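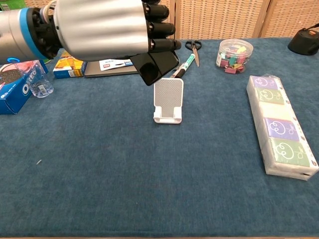

Posted by Vendula Tóth in Diary, January

Third evening on the cheese hamper for my aunt in Dirnby. Sanura will send one with a wedge of blue, a jar of fig jam and crackers shaped like leaves, and I had it in the cart by seven. Then came the card. You get 60 characters. My aunt's full name and the word "congratulations" eat up 31 of them, which leaves enough room to sound like a parking notice.

Tried Trevaskis instead. They allow 1,000 characters, and now I'm expected to have feelings. Wrote four lines, deleted three. Also they charge $19 for a ribbon, in "moss" or "deep moss."

Mom called to say my aunt has gone off cheese. Since when? Since Christmas, when everyone sent her cheese.

So now it's pears from Clulach. They come in a crate with straw, and she'll keep the crate and give the pears to the neighbors. Ordered at 11:40 p.m. Forgot the card.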